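The long life of the bedspread

Quilts were made to be used, and in the terraced houses of Ormsby many of them still are

By Dumisani Hendricks

2020-10-22

Firdevs Gündoğdu keeps her spare quilts in the airing cupboard, folded in thirds, with the oldest at the bottom. She moves them round every August. If a quilt stays folded the same way for years, the cotton wears along the creases, and she has repaired enough of those to be strict with her own.

She has run a repair bench at the back of Trerby, the fabric shop on Ormsby's market street, for 16 years. People bring her bedspreads that belonged to a parent, or that came with a house, and ask what they are worth. The answer is usually very little. Then they ask if she can make them fit to sleep under again, and that she can do.

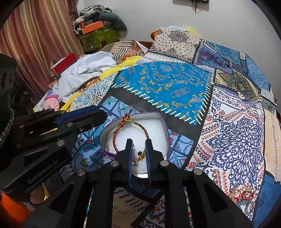
Reading time: 3 minutes

Most of what comes in was never meant to be special. The patchwork bedspreads sold in shops from the 1970s onwards were often a single printed cloth, made to look pieced. Gündoğdu has nothing against them. They wash well, they are light enough to dry on a line in an afternoon, and there are no seams to give way.

Pieced quilts are harder work. One she finished this summer for Nahuel Alarcón, a retired bus driver, had 1,410 patches, a figure his grandmother had written on a strip of tape and sewn to the back. Shirts, curtains and a school dress had gone into it. The browns had rotted first, as they often do, because of the iron once used in the dye.

"I told her to leave the holes in the corner where the dog got it," Alarcón says. "The rest I wanted sound."

She covers a worn patch instead of cutting it out, laying new cotton over the old and turning the edge under with the needle. The old fabric stays where it was. A small repair takes an evening. Alarcón's took almost 100 hours, and she charged him for half.

Not everyone in the trade would have taken it on. Emilian Dumitrescu, a textile dealer in Ketus, thinks a worn quilt should be cleaned, rolled and left alone. He will not sell one to a customer who plans to put it on a bed.

"Sunlight, cats, tea," he says. "I've seen what happens."

Gündoğdu has heard this before. She agrees with him about sunlight and keeps the curtains half drawn in her own back bedroom. On the rest they differ — she says a quilt in a tube does nobody any good.

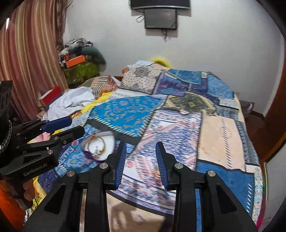

Washing and airing

Check the colours before anything else. Press a damp white cloth on each of the darker prints for a minute, and if any dye comes off, do not wash the quilt at home.

If the colours hold, use the bath. Cool water, a little plain soap, and an old sheet underneath so that you can lift the whole thing out by the corners. Wet cotton is heavy and the stitching should not have to carry it. Rinse 3 times and dry it flat on the grass, face down, on a dull day.

Between washes, airing is enough. Hang it over two lines for an hour, never one.

Trerby's repair bench is open on Thursday mornings. Bring the quilt in a pillowcase; plastic bags trap the damp.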